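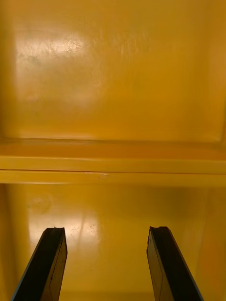

2 min read · 5 replies

Fostik wrist cam gripper kit – worth it for shelf picking?

grusach_gary
14/02/2025
So I finally bit the bullet on the Fostik kit (two-finger gripper plus wrist camera, $473 shipped to me) and I've been reaching into a yellow cubby with it all week. Pic up top is straight off the wrist cam, going into the lower section under the shelf. Setup was easy and I had video the first evening. My gripe is the glare. Glossy yellow everywhere, and there's a big pale streak on the back wall right where I want the depth guess to work. Anybody running this on shiny bins?

pallet_mom
Ooh, I have the same kit! Love it, mostly. I turned exposure way down and killed auto white balance, and my misses on shiny stuff dropped a lot. Also, are your fingertips chipped? It looks like a little notch on both of them.

grusach_gary
Yep, both tips. Fostik says the fingers are good for 500 hours and I'm at 40, so I'm not thrilled. Support is sending a new pair but they want the old ones back first, which kind of stinks.

Arlindo Bragança
I'm going to disagree with the love here. For that money you're paying for a nice app. I got a used Sedcombe gripper in October for $200, stuck my own camera on it, and it does the same job. The fingers are ugly but I haven't broken one yet.

pallet_mom
Sure, and how many weekends did the bracket take you? Some of us have kids lol. The Fostik came calibrated and that was worth the difference to me.

Arlindo Bragança
Two weekends. Okay, three – but I know how every screw on it works now! Gary, before you blame the camera, try matte tape on the back wall. If the depth cleans up, keep the kit. If it doesn't, send it back while you still can.

grusach_gary
Fair. I've got some matte vinyl from the Theodorakopoulos store that should fit. Will try the exposure thing first, then the tape, and post numbers for both.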